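Towpath

A towpath is a track beside a canal or river, made so that people or animals on land could pull a boat through the water. 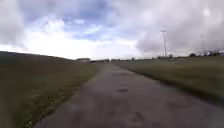
According to Liao, the word is used far too loosely today, and plenty of waterside trails that carry the name never saw a tow rope at all. The complaint is a fair one. A true towpath had to stay close to the water, keep clear of trees and fences, and carry on under every bridge, or the rope would snag.

How towing worked

The physics is a delight. A boat floating in still water moves with very little effort once it gets going, and one horse could draw a load of 50 tons at a walking pace — far more than it could ever haul on a road. The rope ran from a short mast, set well forward of the stern, so that the pull did not drag the bow into the bank. When two boats met, one crew let its rope go slack and sink, and the other boat glided right over it!

Bridges are where the best details hide. Wet rope picks up grit, and over the years it cut deep grooves into stone corners. Builders answered with iron guards, and the ropes cut grooves in those too. Where the path switched sides, a turnover bridge let the horse cross without being unhitched, its ramp curling back under the arch in a lovely spiral.

The Dallach Canal

The Dallach Canal, from Potport to Torkdale, had a towpath along its whole length. In its busiest July it carried 1,000 boats, and the stables at Torkdale had room for 200 horses. The path changed banks at 2 turnover bridges, both still standing. Towing ended when motor barges took over, but the path stayed in use for bank repairs.

Modern use

Many old towpaths are now open to walkers and cyclists. They are wonderfully level, climbing only at the locks, and surfaces range from bare earth and gravel to full paving. Some still have mooring rings and mile markers in the grass.

See also: Canal lock; Horse-drawn boat; Turnover bridge

Last edited 29th January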